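Serkham Produce Share – Frequently Asked Questions

How does the share work?
You sign up for a season and pick up a crate of fruit and vegetables once a week. What goes in depends on what the growers have ready. We buy from farms in the Tirnov valley and from two orchards on the Chareonsuk road.

What sizes are there?
There are 2 sizes. The small share suits one or two people who cook most nights. The full share is meant for a household of four. You can move from one size to the other once per season by writing to the office before the next packing day.

Where do I pick up?
At the Meda Street hall, side entrance. Doors open at 4 p.m. and close at 7 p.m. Give your last name at the desk and sign the sheet. If someone else is collecting for you, they only need to know the name on the account.

What happens if I miss a pickup?
We hold crates overnight in the cold room. Anything left after noon the next day goes to the community kitchen. We can't refund a missed crate, but you can skip up to 5 weeks per season if you tell us ahead of time. Skipped weeks are credited to your next season.

Can I choose what I get?
Not item by item. You can list two things you never want and we will swap them for something else we have that day. Allergies are handled separately, so please put those on the sign-up form and not in the swap box.

Do you include fruit every week?
From May until the first frost, yes. Soft fruit comes first, then plums, then grapes and apples. In winter the fruit portion is mostly stored apples and pears, and some weeks there is none.
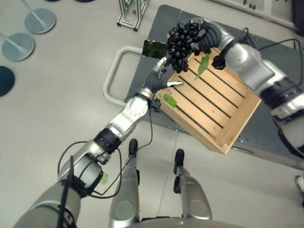 How should I store grapes?
Leave them unwashed and on the stem, in a bag with a few holes in it, toward the back of the fridge. Most kinds will keep a week or longer that way. Pull off any split ones first. Wash only what you are going to eat.

Some of the grapes have seeds. Is that normal?
Yes. Several of our growers keep older seeded kinds – they tend to have thicker skins and a stronger taste. They are good for juice and jelly if you don't like eating around the seeds.

What is the white dust on the skin?
That is bloom, a natural wax the fruit makes. It is safe to eat. Mold looks different: it is fuzzy and usually starts where the berry meets the stem.

Do I keep the crate?
No. Bring it back empty at your next pickup. We own around 1,000 crates and we run short by the end of summer when they pile up in garages. There is no deposit, but we do charge for crates that haven't come back by the end of the season.

Is everything organic?
Most of it is grown without sprays, but not all the farms are certified. The weekly list at the desk shows which is which.

How much does it cost?
The small share is $108 a month. Prices for the full share are on the sign-up form, along with the dates for paying in installments.

Who do I contact about a problem with my crate?
Write to Chaiwat Suksawat at the office within two days of pickup. A photo helps if something arrived bruised or spoiled. Credits show up on your next bill.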